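Measuring the actual draw of a chest freezer

11 December 2021

The electricity bill for September was higher than the one before it, and the only change in the house was a used chest freezer. The rating label on the lid was unreadable and the manual was long gone, so I put a plug-in energy meter on it and left it there.

The meter is a Vondton, the basic model with a two-line display. It shows voltage, current, watts, power factor and accumulated kilowatt-hours. It loses the accumulated total if it is unplugged for more than a few minutes, so I wrote the reading down every evening on a card taped to the wall. The freezer itself is a Kitamano, bought secondhand from Inna Tkachenko when she moved to an apartment without a garage. It has a mechanical thermostat with no markings except a minimum and a maximum.

A single wattage reading from a freezer means very little. The compressor is either running or it is off, and the figure that matters is energy over a long enough period to average out the cycling, the room temperature and how often the lid gets opened. Starting current is worse. The meter showed a spike when the compressor kicked in, but its display updates too slowly to catch the real peak and I ignored the number.

Setup was as follows. Freezer two-thirds full, thermostat where Inna had left it, a little past the midpoint. Thermometer on the garage wall at lid height. A second thermometer inside, in a jar of glycerin so the reading would not jump each time the lid was lifted. No new food added during the run.
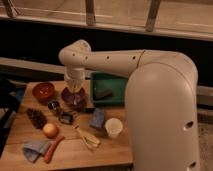 The first run lasted 506 hours. Accumulated energy at the end was 44 kWh, which works out to 2.09 kWh per day, or an average of 87 watts. That is high for a chest freezer of this size. The inside thermometer explained part of it. The glycerin was sitting at -14 °F, well below the 0 °F that is normally recommended, so the thermostat was set much colder than it needed to be.

I then turned the knob down in small steps, with a full day between adjustments. Small steps matter with these mechanical controls. The relationship between knob angle and temperature is not linear, and the reading takes most of a day to settle. I stopped at -1 °F.

Before starting again I checked the lid gasket with a strip of paper. Close the lid on the strip, pull, and feel for resistance, then move along and repeat. The strip slid out freely near the left hinge. The gasket had a flat spot there. I warmed it with a hair dryer, worked it back into shape by hand and left the lid closed overnight. The strip held after that, though less firmly than on the other corners. A replacement gasket from Flovier is on order.

The second run was shorter, 155 hours, and used 8.4 kWh. That is 1.30 kWh per day, an average of 54 watts.

I can't separate the thermostat change from the gasket repair with this data, and the garage was also cooler during the second run. Gemma Ashworth suggested logging compressor run time with a clamp sensor, which would help, and I may do it when the new gasket is in. The meter is staying on the freezer until then. The card on the wall is full, so the daily readings have moved to a notebook.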